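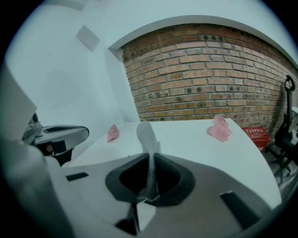 Salik Everyday Cloths, pink

Soft household cloths for wiping down, dusting, drying up, whatever needs doing. Two sizes in one pack – small for taps and shelves, large for worktops and tables.

Product code: 2222
Pack: 3 small, 3 large
Colour: pink (white on order, back in September)
Weight: 200 gsm
In stock: 458 packs

Washing
Machine wash warm, with similar colours. First wash on their own please, the pink can run a little. No fabric softener, it stops them soaking things up. Line dry or tumble on low. Don't iron, no need.

Good to know
Cloths come folded flat with a paper band. They crumple up once used and stay that way, bit of a shake before drying helps. Fine on painted and laminate tables. Not for hot pans. Not for oven cleaner or bleach – will fade and go thin.

Edges are stitched all round. Loose thread? Snip it, dont pull.

Delivery
Sent from our Conenbridge shop, small parcel rate. Collection also fine, ring the bell at the side door. Unopened packs can come back for a refund, opened ones cant sorry.

Goes with
Menon washing-up bowl
Gakell peg basket

Price and stock checked May 4, 2025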